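Visit to the robot group at Filivberg, open day report
2020-07-05

We were 13 visitors, divided in two groups, and I was in the second one with Hanna Kovalchuk from my old department. The tram to Filivberg stops at the bottom of the hill and the walk up takes longer than the web page of the institute says. I mention it for those who want to come to the next open day.

The welcome

Marta Kravets received us in the seminar room. She leads the Maksymiv project, which studies how a robot can learn to sort small objects into boxes when most of its training happens in simulation. Her introduction was short. She told us that in June the group had finished the last big round of experiments, and that she would prefer to show us the work itself instead of slides. I was glad about this, as I had already seen the slides.

What they study

The question of the project is simple to say. If a robot arm practices a task many times in a simulator, what must the simulator get right, so that the skill is still useful on a real table? Many people answer "the physics", and they spend their effort on friction and contact. The group wanted to test how much the look of the objects matters too. For this they trained the same control policy two times. In one version every object had a single plain color. In the other version some objects carried printed labels, and the label could be turned in any direction.

Radymyr Kuzmenko explained the procedure to us. For each version they recorded 40 demonstrations, made by a person who moves the simulated arm with a hand controller. Afterwards the policy was tested with object positions that were not in the demonstrations. He repeated several times that the test positions were fixed before the training started, and I think this is an important detail. One visitor asked if the person giving the demonstrations gets better with time, and if this changes the data. Radymyr said yes, and for this reason the two versions were recorded on alternating days.

The result

The policy trained with labels reached 80 percent success in the simulated test. The plain one was lower, but Marta did not want to give us the number before the paper is accepted. The difference came mostly from the moment of grasping. She was careful to add that the result is for one gripper and one family of objects, and that she does not know yet if it stays true for softer things such as bags.

The demonstration room

Yaryna Symonenko runs the simulator, which the group calls Totard. She played some recorded trials on the large screen and stopped them when we asked. I found the view from the gripper the most useful. The bottle-shaped object it holds has the label "170.1" printed sideways, and the two others in the red box behind have no label that one can see.

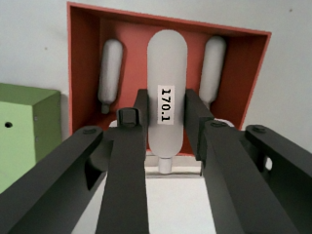

Questions and answers at the end

Fedir Hrynyshyn, who works on the real arm, answered most of the questions. The transfer to the real table is planned for the autumn, with a control program named Nudard. Hanna wanted to know why they do not train on the real arm directly. He said that a person must stand beside it the whole time to put the objects back, and the group is small.

I also asked if the data will be public. The answer was that the demonstrations will be, but the simulator code needs cleaning first. We left two hours after we came, and Hanna has asked Yaryna for the list of test positions.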